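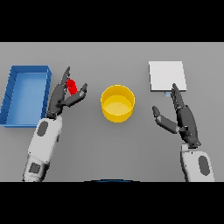
Simulator view, left hand holding the red cylinder, right hand open near the white board

Grasp works in sim but the sorting score won't go past 71. Is the success rate even meaningful?

Our robotics club is doing the Irnitz student challenge, simulation track. Two arms with fingered hands, and the red cylinder is supposed to end up in the yellow container. We trained a policy on 44 demos that we recorded ourselves by teleop. The built-in evaluator runs 100 episodes and we get 71. We added more training steps and got 71 again. Changed the learning rate, 71.

My teammates are happy with that and want to start on the poster. I don't trust it. The same number three times looks fishy to me, and when I watch the replays the left hand sometimes lets go over the rim and the episode still gets counted. Also the right arm just hovers most of the time. It has nothing to do in this task but the policy still outputs actions for it.

Is the evaluator broken or are we? Submission closes at the end of February.

Yen-ting Huang

2 answers

Flisano
More demos. 44 is nothing. We had the same problem last year and recorded a bunch more and it went up. Also try a bigger network.

Comment from Yen-ting Huang: Up from what to what? And did you evaluate on the same start positions? A bigger network doesn't explain getting an identical score.

Comment from Flisano: don't remember, it was better though

Hui-mei Kuo
I'd hold off on recording anything until you know what the 71 means.

Check the seed first. If your config leaves the evaluator seed at its default, every run uses the same 100 start positions. A policy that handles the easy ones and fails the hard ones can then land on the same score over and over. Run it with 4 different seeds and write down every result, including the ugly ones. If you still get 71 each time, make sure you are loading the new checkpoint. We spent a whole evening "tuning" a file that never got reloaded, so print the path at startup.

Second, read the success check. In the version I have, it only tests whether the cylinder's center passes inside the container's radius, and height is ignored. Dropping it on the rim would pass. Add a condition that the cylinder is below the rim and has stopped moving at the last step, then score your saved replays again. I would expect the number to fall. Put the lower one on the poster and say how you got it.

On the right arm, mask its actions and hold it at the start pose for this task. I'm not convinced it costs you much, but it's one less thing to argue about. Don't do it in the same run as the other changes or you won't know which one mattered.

And I wouldn't take a sim score as evidence of anything on real hardware. Contact between fingers and a small cylinder is the part simulators are worst at, whatever the challenge page says.

Comment from Yen-ting Huang: It was the checkpoint path. All three runs loaded the first one. Haven't touched the success check yet, doing that tonight.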